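Questions readers send me about the Claltinside stories

Last updated 22 Jan 2025

Where do I start?

With "The Lamp at Ostik". It was not the first one I wrote, but it is the first in which Captain Rarnier has her ship and her bad knee. The three short pieces before it are still in the archive. I don't recommend them to new readers, my English was weaker then and the sea battles are too long.

Do I have to read them in order?

No. Each episode should stand alone, apart from the winter ones. Those are one long story which I cut into 17 parts, and if you open part nine you will not understand why everybody is angry with the cook.

How long is an episode?

Most are short enough for a bus journey. The longest has 54 pages if you print it, and I am sorry to the reader who did print it at work.

Is Claltinside a real place?

It is not. I took the harbour from the town where I lived as a student, and the wind from another town. Several readers have asked me for a map. There is one, drawn by Fengying Wei, on the page called Maps. The lighthouse stands on the wrong side of the bay there - this was my mistake in the notes I gave her, and afterwards I changed the stories to agree with the map.

How do you say the names?

Ostik has the weight on the first part. Rarnier is said as you like. Van Dusen is the family of the engineer, and he gets cross when people use only the second half.

Is Van Dusen dead?

I receive this question more than any other. In the episode "Eleven Fathoms" he goes down to close the valve and the door shuts behind him. I have not written more than that. Please read the first page of the next episode again, slowly, and look who is missing from the breakfast.

Why did the parrot stop talking?

It was in the same room as the treaty. More I cannot say before spring.

When do new episodes come?

On the first Sunday of the month, if I am healthy. In October there was no episode and I wrote a letter from the parrot in its place. Some people liked it better than the usual stories, which I try not to think about.

Can I write my own story with your characters?

Yes, please do. I ask only that you put my name somewhere and that you don't sell it. You may sink the ship if you need to. If you send me the link I will read it, but I will not put it on this site, for I don't want to choose between friends.
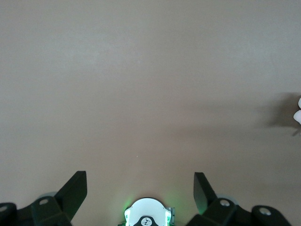 Will there be a book?

I hope so. I have collected the first two years in one file and it came to 594 pages, too many for the small printer I spoke with. He advised me to make two volumes. I would like to correct the early chapters first, especially the one in which the moon is full for three weeks.

Are the stories suitable for children?

My nephew heard them from the age of eight. There is fighting, and people drown, but there is no cruelty to animals and the swearing is all in a language I made up. Parents should perhaps read "The Salt Cellar" alone before they decide.

I found a mistake. Do you want to know?

Yes. Write to me with the title of the episode and a few words from the sentence, so that I can search for it. I have a list of around 32 mistakes which wait for me at the moment. Commas I correct at the end of the year, all together.

Can I get the stories by e-mail?

Yes, put your address in the box at the foot of the front page. You will get the whole text of the episode and nothing else. If it doesn't come, look in the spam folder first, the word "treasure" seems to cause trouble there.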